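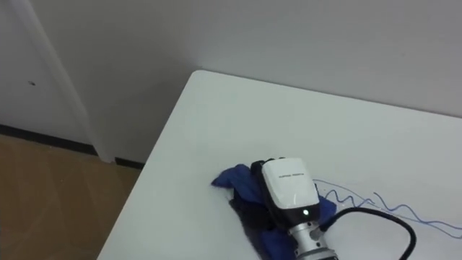 Who is coaching the women's team this season?

Saoirse Dolan has the job. She was the assistant at Scanlon for the past two seasons and took over as head coach when Oisín Mac Suibhne moved into the club's front office.

Dolan signed a two-year deal in September and ran her first full practice the same week. Players were told before the announcement went out, and most of the returning roster was in the gym when she spoke to them.

Mac Suibhne coached Scanlon for nine seasons. He stays with the club as director of basketball, which covers recruiting, scheduling and the youth program. He will not sit on the bench during games. "Saoirse has been running the defense since she got here," he said. "The players know her and they know what she wants from them. I have an office now and I plan to use it."

Dolan played point guard at Zarnholm before a knee injury ended her playing career. She coached the under-18 team there and then came to Scanlon as an assistant. Her main work last season was on the defensive side, and she also handled most of the scouting reports on opponents in the second half of the schedule.

She said she does not plan big changes to the offense. The team will keep running its sets through the post and will look to push the ball more after rebounds. "We walked it up too much last year," Dolan said. "We have guards who can run. I want them to run."

The assistant job is open. The club has talked to candidates from inside and outside the league and wants someone in place before the first road trip. Until then, the two player development coaches will split the bench duties.

Scanlon opens at home against Bormont, then goes on the road to play Waleo. Bormont knocked Scanlon out of the playoffs last spring and has most of its starting five back. Waleo is under a new coach as well and lost its leading scorer over the summer.

The regular season is 30 games again. The playoff format has changed a little, with the top two teams getting a bye into the semifinals and the next four playing single games to join them. Home court goes to the higher seed in every round.

All home games are in the main gym, which seats up to 3,000 with the upper bleachers open. The upper bleachers will be open for Bormont and for the playoffs if Scanlon hosts. For other games, seating is on the lower level only, and doors open one hour before tipoff.

Season tickets from last year carry over to the same seats if they are renewed before the home opener. Renewals can be made at the front desk or by mail with the form that came with the summer newsletter. Single-game tickets go on sale at the desk the week of each game.

Open practice is the last one before the Bormont game, starting at 6 p.m. Use the side entrance by the parking lot.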